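31st August

Rain until eleven, so I got on with the play kitchen. It has to be back at the toy library at Stesness before the October opening and I had put it off all through the holidays.

I started with the food box. Everything came out on to the draining board and went through a bowl of warm water and washing-up liquid. The vegetables took longest. Anything with ridges or bumps holds the dirt, and I went over those with the old nail brush. The croissant had something sticky in the grooves, jam I think, and needed doing again. I left it all on a towel and had toast.

After that, the sorting. The list Adalberto Coutinho sent in spring says 300 pieces across the whole collection, and it has never once matched what is in the boxes. I am not going through all of it again. I decided to do the kitchen by kind: tins together, bottles together, bread and cakes, vegetables, meat and eggs, then plates and tools. The tins went on the black shelves, where they were before. The rest I put out on the wooden top to see what belonged with what. The drumstick is still the best thing in the set. The fried egg is good too, and has kept its yellow. I could not decide if the wedge with the red top is a cake or sushi. I have written "cake" on the label. 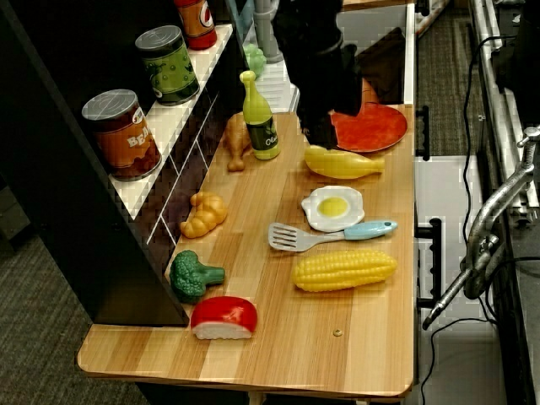
Adalberto thinks the sorting is a waste of time. The children will have the corn in with the plates by the end of the first morning, he wrote, and they like it better that way, so why not tip everything into one big tub and be done. He also said the oil bottle should stay out where they can reach it, as they always want to pour something.

I take the point about the bottle. I don't agree about the tub. When it was all in together last year the small things sank to the bottom and the same few pieces got played with. I wrote back and said I would try the boxes until half-term.

Rang Trornura about replacement hinges for the other unit. Up to 15 days, and they want £11 for the pair before postage. Ordered them anyway. The order number is 487 something, it is on the pad by the phone.

Wrote labels after lunch, in capitals, and covered them with tape. The pen ran dry at VEGETABLES and I finished in pencil.

Still to do: find a lid for the bread box, wipe down the shelves, ask about the spare saucepans. Need more tape.

Soup for supper. Bed at ten.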